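# Clula: Geschirr abräumen und einräumen

25. Februar 2019, von Hugo Moya

Schön, dass ihr hergefunden habt! Clula ist eine kleine Sammlung rund um eine Tätigkeit, die wohl jeder kennt und über die kaum jemand länger nachdenkt: Teller vom Stapel nehmen und in einen Abtropfkorb stellen.
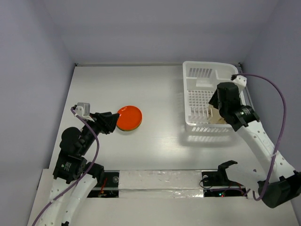 Angefangen hat das Ganze im Oktober, damals noch unter dem Arbeitstitel Berno und mit sehr viel weniger Geschirr. Ich wollte eigentlich nur festhalten, in welcher Reihenfolge man einen gemischten Stapel am besten abbaut, und bin dann (wie das so geht) bei den Tellerrändern, den Stegen im Korb und der Frage hängen geblieben, wann ein Teller wirklich steht und wann er bloß lehnt.

## Umfang

Die Sammlung enthält 2688 Durchgänge in 145 Sitzungen. Davon sind 1227 von Hand durchgesehen und mit Notizen versehen, der Rest trägt bisher nur die Kurzangabe zum Ablauf. Die Notizen sind auf Deutsch, manchmal etwas knapp, je nachdem, wie spät es am Abend war.

## Die Sachen

**Teller.** Bunte Teller, als Stapel auf dem Tisch. Die Farben sind gemischt, oben liegt auch einmal ein kräftig orangeroter. Wer nach Farbe filtern will, nimmt bitte das Feld `teller_oben`, das sich immer auf den Stapel zu Beginn bezieht.

**Abtropfkorb.** Weißer Kunststoff, rechteckig, mit geschlitzten Seiten und aufrechten Stegen für die Teller. Ich mag diesen Korb sehr, auch wenn große Teller darin gern ein wenig kippeln.

**Tisch.** Weiß und ohne Tischdecke. Wir hatten es mit einer Decke versucht, aber sie verrutschte beim Abheben der unteren Teller, und am Ende haben wir mehr Falten glattgestrichen als Geschirr eingeräumt.

## Wie eingeräumt wird

Immer von oben nach unten, immer ein Teller auf einmal. Der Teller kommt hochkant zwischen die Stege und wird erst losgelassen, wenn er an beiden Seiten Halt hat. Liegt schon etwas anderes im Korb, bleibt es dort und wird im Feld `korb_vorher` vermerkt.

## Felder

`sitzung`: laufende Nummer der Sitzung
`teller_oben`: Farbe des obersten Tellers
`korb_vorher`: leer oder belegt
`stand`: steht, lehnt, umgefallen
`notiz`: freier Text, darf fehlen

## Bekannte Macken

In 9 Durchgängen fehlt die Angabe `stand`. Ich habe sie absichtlich nicht nachträglich geraten. Außerdem heißt der Abtropfkorb in den frühen Notizen noch »Gestell«, gemeint ist derselbe. Tassen und Besteck gehören nicht dazu, die liegen in der Schwestersammlung Dirkari, die ich hoffentlich bald in einen vorzeigbaren Zustand bringe.

Wer Fehler findet, schreibt mir bitte mit Sitzungsnummer, dann finde ich die Stelle schneller wieder.

Kontakt: Hugo Moya, Projekt Clula | © 2019 | Nach oben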